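Slide 4. What Stutau are selling

Start with the price, since the brochure leaves it to the last page. 2,511 for the arm, the clamp and a year of their software. Pastthorpe want us to take four. Ask the room who has read the support terms. Pause.

Their line is "ready for the bench in 40 minutes". Usa Siriwan took most of an afternoon. She has built these before. 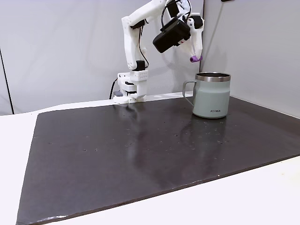 Repeatability is the claim I would push on. Stutau quote 144 trials and say nothing of what was picked up, or by whom the trials were scored. Printed parts flex and the clamp matters as much as the motors. A mug with a loop handle and a steel rim is a fair thing to put under the gripper, and I'd like to see their figures for one. Foam cubes don't count.

Slide 5. Spares

Ravindra's quote from Nuchit: 76 for a servo, delivery in October. Read it out slowly.

(If short of time, skip to the lease option. I don't like that either.)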